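Kollport erweitert Anlernsystem für Greifaufgaben um Fernsteuerung

Neue Version verarbeitet handgeführte und ferngesteuerte Vorführungen in einem gemeinsamen Datensatz

Lotau, im März. Die Kollport GmbH, Anbieter von Software für das Anlernen von Industrierobotern, stellt eine neue Version ihres Systems Prundetska vor. Prundetska zeichnet auf, wie eine Bedienperson dem Roboter eine Aufgabe vorführt, und leitet daraus ein ausführbares Bewegungsprogramm ab. Bisher war dafür ausschließlich die Handführung am Arm vorgesehen. Mit der neuen Version lässt sich dieselbe Aufgabe auch über ein Eingabegerät aus der Distanz vorführen. Beide Arten der Vorführung werden im gleichen Format abgelegt und können für ein Training gemischt werden.

Bei der Handführung wird der Arm in einen nachgiebigen Modus geschaltet. Die Bedienperson bewegt den Greifer an das Werkstück, löst das Schließen der Finger aus und führt den Arm zur Ablageposition. Aufgezeichnet werden Gelenkwinkel, Gelenkmomente und Greiferzustand, jeweils mit einer Abtastrate von 100 Hertz. Das Verfahren eignet sich für Aufgaben mit Kontakt, bei denen die aufgebrachte Kraft eine Rolle spielt. Nachteilig ist, dass die Hände der Bedienperson häufig im Sichtfeld der Kamera liegen und die Bilddaten damit nur eingeschränkt verwertbar sind.

Bei der Fernsteuerung entfällt diese Verdeckung. Die Bedienperson steht außerhalb der Zelle und gibt Position und Orientierung des Greifers vor. Die Software rechnet die Vorgaben in Gelenkbewegungen um, begrenzt Geschwindigkeit und Arbeitsraum und speichert neben der ausgeführten Bahn auch die ursprüngliche Eingabe. Abweichungen zwischen beiden, etwa durch das Erreichen einer Gelenkgrenze, werden im Datensatz markiert und können vor dem Training ausgeschlossen werden.

Erprobt wurde die Version gemeinsam mit dem Ingenieurbüro Bouzid am Standort Lotau. Als Aufgabe diente das Greifen und Umlegen rechteckiger Blöcke in einem offenen Behälter mit schrägen Wänden. Die Anordnung ist einfach aufgebaut, stellt an die Vorführung jedoch mehrere Anforderungen: Blöcke liegen aneinander oder an der Behälterwand, sodass der Anfahrwinkel der Finger nicht frei wählbar ist.
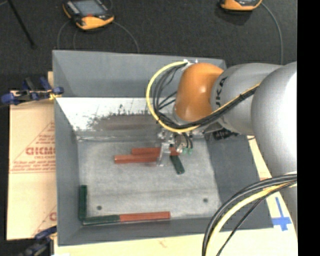 Versuchsaufbau zur Blockaufgabe: KUKA-Arm mit transparenten Greiffingern über dem Behälter mit roten und dunkelgrünen Blöcken.

Im Verlauf der Erprobung wurden 2215 Vorführungen aufgezeichnet. Jede Aufzeichnung umfasst einen vollständigen Greifvorgang vom Anfahren bis zum Ablegen. Abgebrochene Versuche und Fehlgriffe wurden nicht gelöscht, sondern mit einer eigenen Kennung versehen. Sie stehen damit als Negativbeispiele zur Verfügung. An den Vorführungen waren 19 Bedienpersonen mit unterschiedlicher Vorerfahrung beteiligt. Eine Einweisung in die Roboterprogrammierung war nicht Teil der Vorbereitung.

Nach den Ergebnissen der Erprobung ergänzen sich die beiden Verfahren. Handgeführte Aufzeichnungen liefern den gleichmäßigeren Kraftverlauf beim Schließen und Absetzen. Ferngesteuerte Aufzeichnungen zeigen eine größere Streuung der Bahnen, dafür liegen vollständige Bilddaten vor. Kollport empfiehlt für Greifaufgaben in Behältern, zunächst wenige Vorführungen von Hand aufzunehmen und den größeren Teil des Datensatzes per Fernsteuerung zu erzeugen. Für Fügeaufgaben mit engem Spiel liegt noch keine vergleichbare Auswertung vor.

Zum Lieferumfang gehören die Aufzeichnungssoftware, ein Werkzeug zum Sichten und Schneiden der Vorführungen sowie eine Schnittstelle für den Export in gängige Datenformate. Eine einzelne Lizenz verwaltet bis zu 3000 Vorführungen je Aufgabe. Bestehende Datensätze aus der Vorgängerversion können übernommen werden. Die Zeitstempel werden dabei neu abgeglichen, die Originaldateien bleiben unverändert.

Voraussetzung für den Betrieb ist ein Arm mit Gelenkmomentsensorik oder ein separater Kraft-Momenten-Sensor am Flansch. Für die reine Fernsteuerung genügt ein Arm ohne Kraftmessung; die entsprechenden Kanäle bleiben in diesem Fall leer. Die Sicherheitsbewertung der Zelle ist vom Betreiber vorzunehmen und wird durch die Software nicht ersetzt.

Die neue Version ist ab sofort erhältlich. Kunden mit laufendem Wartungsvertrag erhalten die Aktualisierung ohne Aufpreis. Vorführungen am Standort Lotau sind nach Anmeldung jeweils am Donnerstag möglich.

Über Kollport
Die Kollport GmbH mit Sitz in Lotau entwickelt Software für das Anlernen von Industrierobotern durch Vorführung. Zu den Kunden zählen Systemintegratoren, Betriebe der Teilefertigung und Forschungseinrichtungen.

Pressekontakt
Kollport GmbH, Unternehmenskommunikation, Lotau
Abdruck frei, Belegexemplar erbeten.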